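Jeudi, j'ai passé l'après-midi à relire notre charte de simulation chez Argate, et je me suis dit que ça ferait un billet (désolée pour ceux qui viennent ici pour les recettes !). Une charte, le mot est un peu grand : trois pages qu'Eckhard Wiegand avait commencées en octobre et que tout le monde citait sans les avoir ouvertes.

Il y a d'abord les règles qui ne bougent plus :

- les bras démarrent pinces vides et ouvertes, hors de la zone de prise ;
- toute scène porte le nom de la personne qui l'a modifiée en dernier ;
- on ne touche pas à l'éclairage en cours de série, même s'il est moche.

La dernière, c'est moi qui l'ai voulue. Sur le projet Ballov, quelqu'un avait adouci les ombres au bout de 400 essais, sans rien noter, et on a comparé des choux et des carottes pendant une semaine. Je râle encore en y pensant.

Ensuite, le gros débat : que faire quand deux bras partagent une table ? Eckhard Schwerdtfeger (oui, on a deux Eckhard, on s'y fait) voulait une zone interdite à chacun. Moi je préfère une zone commune avec priorité – le premier qui annonce son geste passe, l'autre attend en position haute. On a gardé ma version pour les tâches de briques, la sienne pour tout le reste. C'est bancal, mais c'est écrit.
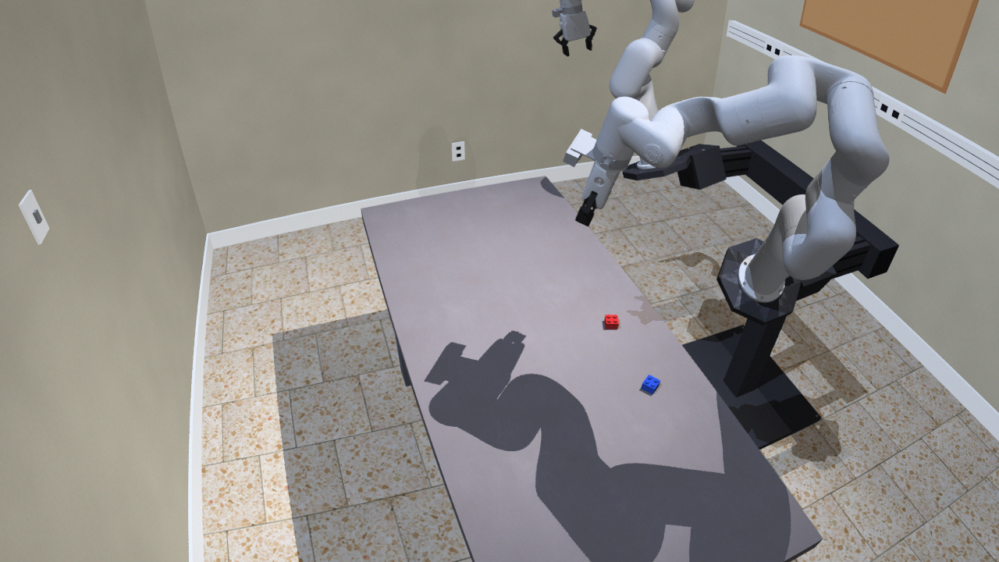

Côté objets, on s'est mis d'accord sur un espacement minimal au départ, assez large pour qu'une pince descende sans frôler le voisin. L'orientation, elle, reste libre : si toutes les briques sont bien parallèles, le bras apprend à être paresseux. Et on garde les ombres portées, franches, y compris quand elles tombent en plein sur le plateau. Brandes voulait les couper pour gagner du temps de calcul, j'ai dit non, il boude un peu.

Reste la règle 27, sur l'arrêt d'urgence simulé. Je la trouve mal rédigée : elle dit quand couper, jamais qui a le droit de relancer. J'ai envoyé une proposition à l'équipe de Fletau, je vous raconterai s'ils répondent avant la prochaine série.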